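Forum Raumfahrt & Astronomie › Bemannte Raumfahrt › Mond

Thema: Regolith-Ziegel oder aufblasbares Modul — was kommt zuerst?

kolbrun_n
Beiträge: 188
Montag, 19:42

Guten Abend zusammen,

ich lese seit Januar vieles über Habitate am Südpol des Mondes und möchte eine Frage stellen, auf die ich keine klare Antwort gefunden habe. Deutsch ist nicht meine Muttersprache, bitte entschuldigt kleine Fehler.

In unserem Verein haben wir zwei Konzepte verglichen. Das erste heißt Ondum und besteht aus einer aufblasbaren Hülle, die man später mit losem Regolith bedeckt. Das zweite heißt Porton und will zuerst Ziegel sintern und daraus einen Bogen bauen. Die Hülle wird erst danach unter den Bogen gestellt. 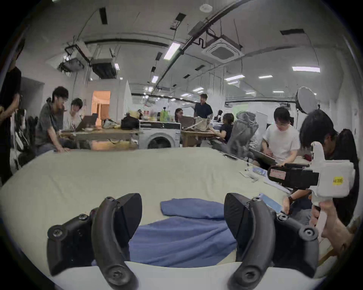 Mein Problem mit Porton ist die Temperatur. Für das Sintern rechnet das Konzept mit 1.065 Grad, und zwar über mehrere Stunden pro Charge. Woher soll diese Energie in der ersten Mondnacht kommen? Mit Ondum hat man wenigstens nach wenigen Tagen einen Raum unter Druck, auch wenn der Strahlenschutz noch fehlt.

Wie seht ihr das?

Viele Grüße
Kolbrún

povilas_k
Beiträge: 1.000
Montag, 20:15

Hallo Kolbrún, ich sehe es anders als du. Die Energie ist kein Argument, wenn man nur am Tag sintert. Am Südpol gibt es Grate mit sehr langer Beleuchtung, und ein Ofen mit Spiegel braucht fast keinen Strom. Das Konzept Porton schreibt das im Anhang, leider nur in einem Absatz.

Bei Ondum stört mich eine andere Sache: der lose Regolith. Wer soll ihn auf die Hülle bringen, und was passiert mit dem Staub an den Dichtungen? Dieser Staub ist scharfkantig. Ich würde keine Schleuse benutzen wollen, über der zwei Meter davon liegen.

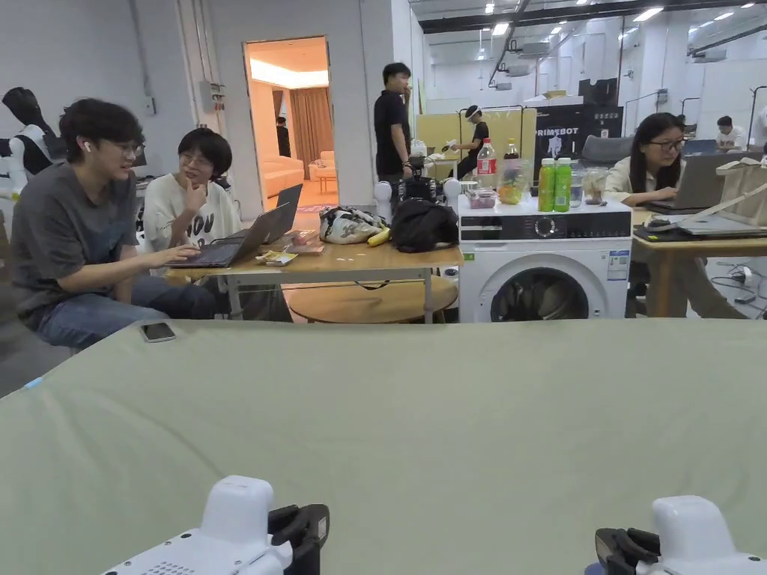
Am Laptop, davor zwei Handgreifer auf dem Tisch

Außerdem ist ein Bogen aus Ziegeln auch ohne Innendruck stabil. Wenn die Hülle ein Leck hat, bleibt bei Porton das Dach stehen.

Povilas

honeylyn.q
Beiträge: 64
Montag, 20:51

@povilas_k: »Fast keinen Strom« stimmt nur für den Ofen selbst. Der Spiegel muss nachgeführt werden, der Regolith muss gesiebt und transportiert werden, und die fertigen Ziegel müssen langsam abkühlen, sonst reißen sie. Ich habe beruflich mit Keramik zu tun, und diesen letzten Punkt unterschätzen sehr viele.

Die Frage mit dem Staub finde ich aber berechtigt. Gibt es eine Variante, bei der man den Regolith in Säcke füllt?

Gadisa_B
Moderator
Montag, 21:08

Ja, die gibt es, sie heißt Asis. Dazu hatten wir hier schon einen Thread, den ich später verlinke. Die Säcke werden am Boden gefüllt und dann spiralförmig um die Hülle gelegt, ungefähr wie beim Bau mit Erdsäcken auf der Erde. 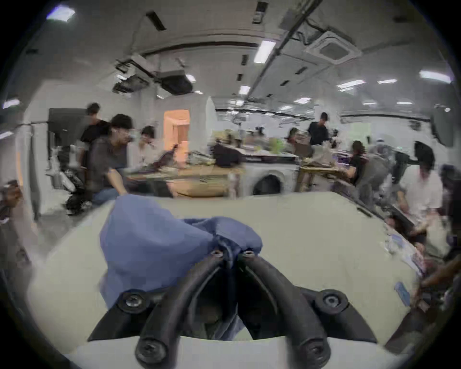 Nachteil: Das Gewebe muss man mitbringen, und es muss die UV-Strahlung viele Jahre aushalten. In der Rechnung stehen 1.000 Säcke für ein kleines Modul. Ob diese Zahl realistisch ist, kann ich nicht beurteilen. Mir kommt sie zu niedrig vor, weil die Schleuse darin nicht enthalten ist.

Bitte bleibt beim Thema, die Diskussion über Lavahöhlen hat ihren eigenen Thread.

povilas_k
Montag, 21:30

Säcke lösen das Problem nicht, sie verschieben es nur. Beim Füllen entsteht genauso viel Staub.

honeylyn.q
Montag, 21:37

Aber er entsteht zwanzig Meter weiter weg und nicht direkt an der Dichtung. Das ist doch ein Unterschied!

eliecer_riv
Beiträge: 12
Montag, 22:04

Guten Abend, ich bin neu hier und habe eine vielleicht dumme Frage. Warum spricht ihr immer von einem Entweder-oder? Man könnte mit der Hülle beginnen, sie für kurze Aufenthalte benutzen und währenddessen die Ziegel herstellen.

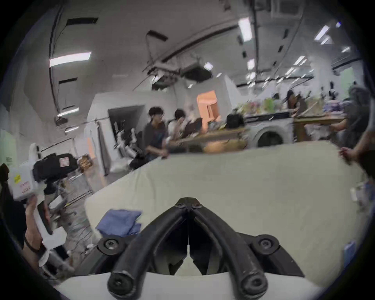 Der Bogen würde dann neben der Hülle gebaut, und man verlegt sie später darunter. In der Studie von Baird habe ich eine Skizze gesehen, die so ähnlich aussieht — allerdings ohne Angaben zur Masse.

Eliécer

kolbrun_n
Montag, 22:26

Die Frage ist gar nicht dumm. Ich habe nur Zweifel, ob man eine Hülle nach der ersten Benutzung noch einmal zusammenlegen kann. Bei Ondum ist das nicht vorgesehen, das Material wird nach dem Aufblasen ausgehärtet. Man müsste also über der stehenden Hülle bauen, und dann braucht man ein Gerüst.

@Povilas: Den Anhang habe ich jetzt gelesen. Mit dem Spiegel hast du recht, das hatte ich übersehen. Von der Ziegelvariante bin ich trotzdem nicht überzeugt, schon wegen der Abkühlung, die Honeylyn beschreibt.

@Gadisa: Kannst du bitte den Link zu Asis schicken?

Gadisa_B
Moderator
Montag, 22:40

Mache ich morgen früh, am Telefon finde ich ihn nicht.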